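Jevura Practice Cell: Getting Started with the Tabletop Course

The Jevura Practice Cell is a simulation package for staff who will later operate a two-arm station. It is offered by Keane Training Services as a yearly license, and it includes the Illum viewer. This page explains how to open the first lesson and complete a practice session. Allow 50 minutes.

Start Illum, choose Tabletop from the lesson menu, and wait for the room to load. Select the overview camera before moving either arm. 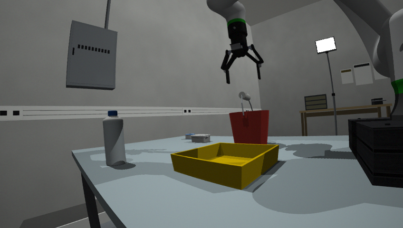 STEP-BY-STEP INSTRUCTIONS

1. Select the arm you wish to control. The other arm will hold its position.
2. Open the gripper fully before lowering it toward the table.
3. Set the speed to Slow. Trainees may change this setting after lesson 4.
4. Switch to the wrist camera when the gripper is close to the object.

The wrist view is the one in which most alignment work is done. Move sideways first, then forward, and pause between the two.

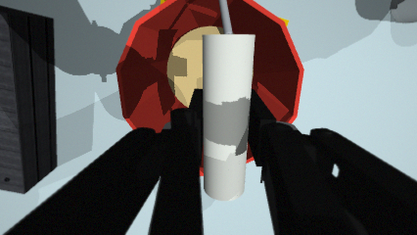
Small corrections are preferred to large ones. If the object leaves the space between the fingers, raise the arm, return to the overview camera, and begin the approach again. The software records each attempt under the trainee's name - supervisors may review these records at any time.

Shadows can make distance hard to judge. Lighting may be adjusted under Room Settings, but the default level must be restored before an assessed attempt.

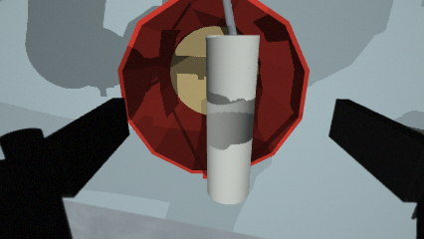

Bonifacio Cifuentes wrote to ask whether the attempt records can be exported at the end of a course, as his trainees are assessed on paper. They can. Open Records, select the trainee, and choose Export. The file holds up to 800 attempts.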